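Sorting out the family medicine box

I put this job off for most of the summer, and when I finally sat down with ours there were plasters in three different drawers and a bottle of cough syrup older than my youngest. It really is an easy afternoon's work once you get going, so put the kettle on first and give yourself plenty of room.

Start by gathering everything up. Go round the bathroom, the kitchen, the car and the bottoms of all your handbags (mine gave up 46 loose throat sweets, which I am not proud of). Put the lot on a table and check every date. Anything past its best goes in a paper bag for the chemist, who will get rid of it for you – please don't tip it down the sink.

Next, choose your box. I like a plastic one with a hinged lid, a latch at the front and a good carrying handle over the top, as you'll want to take the whole thing to whoever has fallen over in the garden. Empty it completely and wipe it out with warm soapy water, going right into the corners, then leave it open until it is bone dry.

Now for the filling. Tall bottles go in first, standing up, with the boxes of tablets beside them, spines upwards so you can read the names. Bandages and dressings can be tucked into the gaps. Keep plasters, tweezers and antiseptic wipes at the very top, where you can find them in a hurry.

My friend Aishwarya tapes a list inside her lid and crosses things off as they run out, and I have copied her shamelessly. Mine gets a proper going-over every November, before the colds start.

Before you close the lid, swing the handle from side to side and make sure nothing inside is standing too tall. 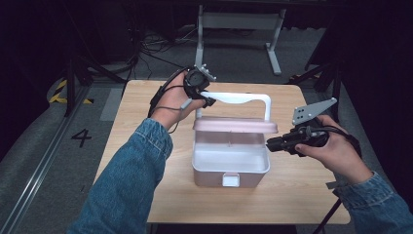

Then find it a home on a high shelf, somewhere cool and dry and well out of reach of small hands, and tell everyone in the house where it lives.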